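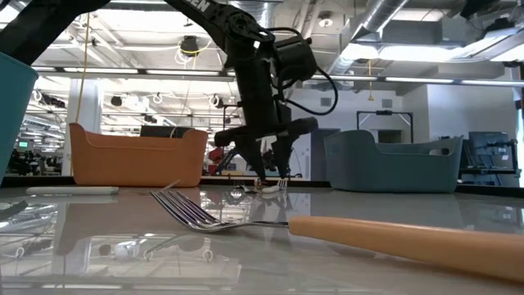

The arm at the Wenduder workshop, with the gripper above the table and the orange and blue baskets at either side.

1/ The Rarnolville automation service has published its revised care routine for the tabletop sorting cell at Wenduder. The main points are set out in this thread for partner sites.

2/ The routine was drawn up by Gion Zürcher and takes effect on 1 June 2025. It replaces the sheet issued to operators last year, which should be removed from the cell folder.

3/ Gripper. Both fingers are to be wiped before the first run and checked for play at the joint. A finger that moves by hand when the gripper is closed must be reported, and the cell stays off until it has been seen to.

4/ Cables. The cable loop at the wrist must keep enough slack for a full turn. Operators should not tie it back to the arm. Two of the faults logged in May were traced to a cable that had been strapped down.

5/ Table. The surface is glossy and reflects the ceiling lights. It is to be cleaned with a dry cloth only. Spray cleaners leave streaks, and the camera check then has to be repeated.

6/ Test items. Cutlery and other small items are returned to their start positions before each set. Long handles, such as that of the large fork, may extend past the working area provided the tines remain inside it.

7/ Baskets. Their places are fixed in the program. If a basket has been moved, please run the position check (program 107) before restarting.

8/ Spare finger pads are held at the Trarnlow store under part number 893. Requests go through Kadir Uysal and should give the name of the cell.

9/ The Uçar site will adopt the same routine once its own table has been levelled. Questions may be sent to the service desk in the usual way.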